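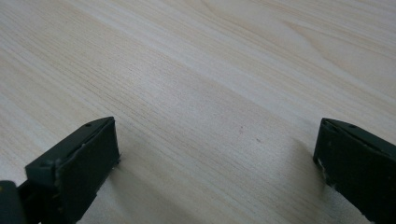

Figure 2. Light-coloured wooden tabletop with wavy grain and a patch of sheen at the upper right. Two small marks lie near the middle.

4.2 What people count as a mark

The Brollavley households were asked to report any mark on their main table that they "would mention to a guest or hide from one". This wording was Wenche Lie's and it proved more fertile than we deserved. Across the May round we received 2,223 reports, of which 1,477 concerned rings, scratches or dents that a second reader could also find. The remainder concerned things that only the owner could see, often at some length.

Pale tops such as the one in Figure 2 gave the most trouble. Grain that runs straight in one part and loops into long ovals in another invites the eye to treat the loops as a fault, and several respondents duly asked how to remove them. (One had tried. We have left that table out.) Reflected light caused a similar confusion: a bright area in which the grain fades was reported as wear, as bleaching and, twice, as a success with polish.

Small specks were treated in the opposite way. The faint reddish-pink speck in Figure 2, and the dark grey dot a little below and to the right of it, are of a size that most owners passed over entirely, even when they had written half a page on the grain. We coded such specks as marks of unknown origin and resisted the temptation to say jam.

Sandberg's earlier scheme (the Eklund scale) grades a mark by its width alone, and so has little to offer on a complaint about loops. For the 400 reports read twice, we therefore kept width and annoyance as separate scores. They agreed poorly, and the readers not much better.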